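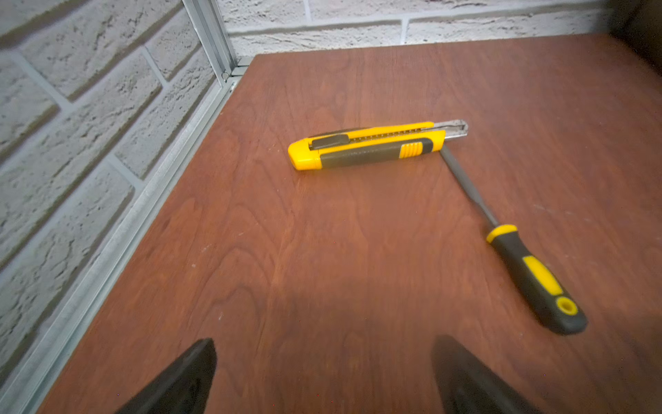
Support > Milter bench kit > Set-up guide > Section 7

Overview Parts Set-up Faults Contact

7. First sorting task

Complete Section 6 before placing any tool on the board. Objects should lie flat and within reach of the gripper. A utility knife must be supplied with its blade retracted; a blade left out, as on the yellow knife, is to be withdrawn by hand with the power off.

1. Place the basket within reach of either arm.
2. Keep the toolbox near the back wall, lid closed.
3. Start at speed setting 2.

CAUTION: Keep hands outside the enclosure while the arms are powered.

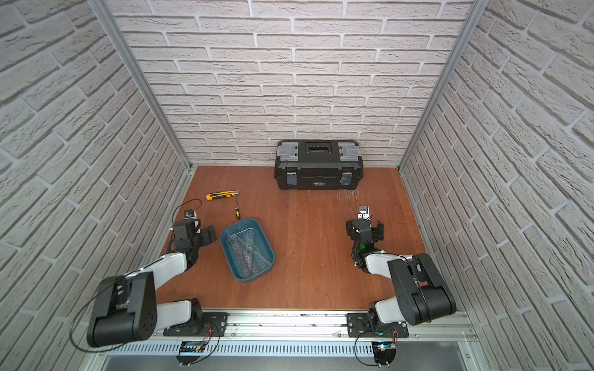 Catinca Anghel asks whether both arms may be run together at this stage. They may, once each has completed the task alone.

Related
Milter: replacing gripper fingers
Uvard camera mount
Kilmont service terms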